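Best way to get rid of haze on a white work table?

Posted by Tosik in Cleaning and Care

I have a white tabletop that I use for cutting paper and gluing up small boxes. It's smooth, a bit shiny, and about three years old. Over the winter it got a gray haze that I can see when the light comes in low, mostly where my forearms rest. Dish soap takes it off for an hour or so, then it dries and the haze is back. I also have a few thin marks from a craft knife. I don't want to paint it. What should I use, and is there anything I should stay away from?

3 replies

Sosina Ejigu
The haze is most likely soap. Dish soap leaves a film if you don't rinse it, and the film holds on to skin oil and dust. Try this first:

Wipe the whole top with warm water and a clean cloth. Change the water when it looks cloudy and go over it again.
Mix one part white vinegar with four parts water and wipe it on. Leave it a minute, not longer.
Wipe with plain water again and dry it right away with a towel.

If the haze is still there after it dries, you're looking at wear in the finish and no cleaner will fix that. You can even it out a little with a plastic polish. I used one called Skarker on a kitchen table in July and it did fine, though I had to do the whole top so there wasn't a shiny patch in the middle.

Don't use scouring powder or the green side of a sponge. Test the vinegar in a corner first, and skip it completely if the top is any kind of stone.

For the knife marks, get a cutting mat. I don't know of a way to take them out.

Belay
magic eraser. works on everything

Ayantu Admasu
I would go easy with the eraser pads. They are a very fine abrasive, and on a glossy top they leave a dull spot that shows worse than the haze did. They're fine on a matte one.

Sosina's steps are right. The only thing I'd add is for the knife marks, if the top is solid plastic all the way through. You can wet sand those with 600 grit, then 3000, then polish. Keep the paper wet and use a block so you don't dig a hollow. If it's a thin layer over board, don't sand at all – you'll go through it.

Easy way to tell is to look at the underside or at a screw hole. Same color all the way through means solid.

Gray walls next to a white top also make it look dingier than it is, so check it in daylight before you start sanding. 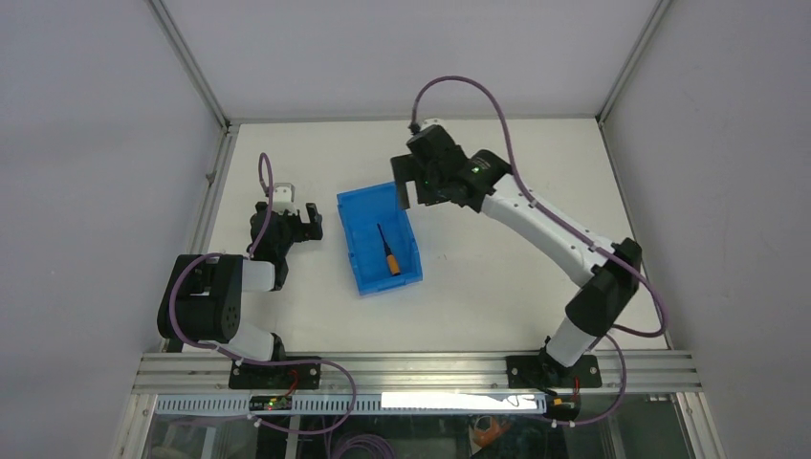 White worksurface with gray walls on three sides.

Tosik
Thanks. Looked underneath and it's a layer over board, so no sanding. Two rounds of plain water took most of the haze off and I'll do the vinegar tonight. Ordering a mat.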